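I own too many bowls. I know this because in April I emptied the big cupboard to paint the inside of it, and it took me 20 minutes just to find somewhere to put them all down. My friend Nusrat Abeysekara, who was meant to be holding the ladder, laughed until she had to sit on it.

So I've become a bit of a stacking bore. My mum's rule was biggest at the bottom and never mind the rest, but I've gone soft on colour lately. Put a dark, heavy-looking bowl underneath and run white and red up through the middle and you've got something so cheerful you'll want to leave it out on the table (I do, most weeks!). 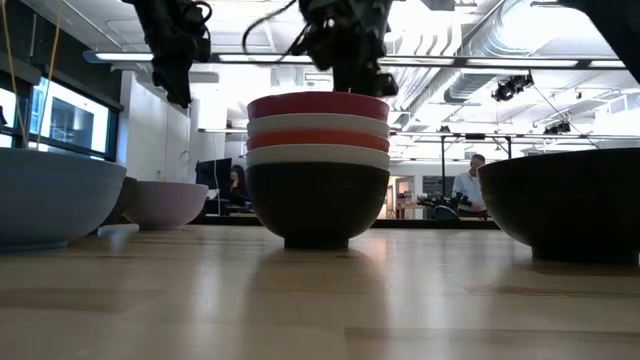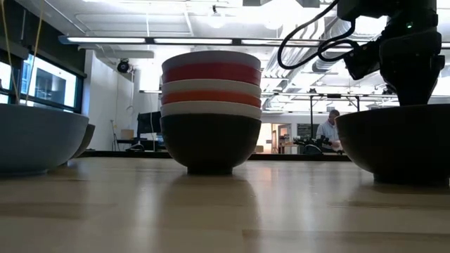
*Stripes from the bottom up: five bowls in the first stack, six in the second, both on a dark brown base.*

I love that little flash of orange between the whites. You only get a thin band of each bowl once they're nested, so a colour you'd find too much on its own can be lovely in a pile. My orange one came from Antwi, a tiny shop in Navley, and cost me 75p because the box was torn – I nearly ran to the till.

The quieter ones, your greys and blues, I keep to the side for porridge and soup. Hammad Yousafzai next door thinks they should go in too, and we've agreed to differ. He stacks his by how often he uses them and can't find the pudding bowls from one Christmas to the next.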